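Prompt Side

I took the job at the Onach Playhouse because my cousin said it would be easy. You sit in a box under the lip of the stage with a little lamp and the script, and if someone dries up, you feed them the line. Fifty bucks a night, plus soup.

The play was called Sullska, and it was three acts of a family arguing over whether to sell an orchard. Chutima Bunnag played the grandmother. She was the only real star we had, and she'd been doing that part on and off since 2000, so of course I figured she was the one person I'd never have to help (ha).

Opening night, second act, she gets to the big speech. The sons have gone out to the barn. She sits down, she folds her hands, and she looks straight at me. Not a word. I whispered, "The trees were here before your father." Nothing. I whispered it louder, and a man in the front row said it too, trying to be nice. 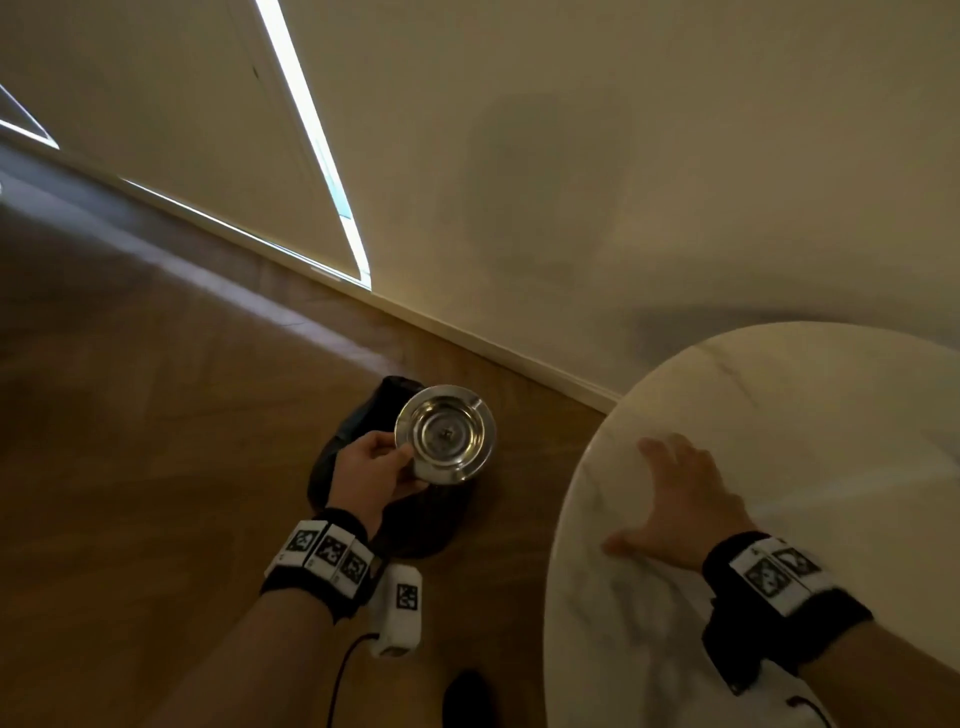 Act Two, Again

So Chutima got up. She walked right down to my box, bent over — and this is a woman who complained about her hip every single rehearsal — and said in her full stage voice, "Well, come out, then. You seem to know it."

I came out! What was I going to do? I had on a Siker Hardware sweatshirt and one shoe, my other foot having fallen asleep around the christening scene. She patted the bench and I sat down next to her, and I read her the speech off the page, badly, and she nodded along as if I were some grandchild who'd finally learned to talk. When I got to the part about the frost, she took over. I have never heard a theater that quiet.

Mr. Durán, our director, was waiting in the wings with his coat already on. I thought I was fired. He looked at Chutima, then at my sock.

"Tomorrow," he said, "find the shoe a little later."

We ran it that way for 10 more nights. I asked her once, over the soup, if she'd really forgotten the line. She asked me to pass the bread.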